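About Nindeck

Welcome, and thank you for stopping by! Nindeck is a small tableware company in Flurdale, started by Abelardo Restrepo, who spent a good part of his life washing other people's dishes in restaurant kitchens and came away with strong feelings about bowls. Too many were heavy, or shiny in a way that showed every scratch, or just a bit too wide for the shelf at home.

His first try at something better was the Salgado, a cereal bowl he must have redrawn 200 times at his sister's kitchen table. We made 10 of them, gave them all away to family, and then had to ask for one back so we could measure it (she still brings that up). The Urnier serving dish came the following September, and we have been adding to the shelves bit by bit ever since.

We like soft colors and plain shapes, the kind of thing that can sit out on the counter all day with fruit in it and still be used for soup at night. Small bowls are our favorites – everybody has room for one more.
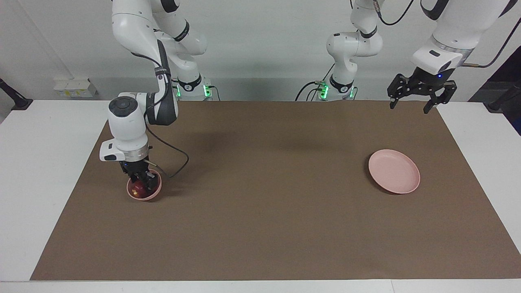

A red apple in a small, dusty-pink bowl.

Our shop is at 2143 Salgado Road, and you are welcome to come in and pick things up and turn them over and see how they feel in your hands. Bring your own apples if you like, people do! We also take orders from cafés and schools, up to 1000 pieces at a time, though for the bigger ones we ask for a little patience – we check every bowl before it goes in the box, and Abelardo is slow and likes to talk.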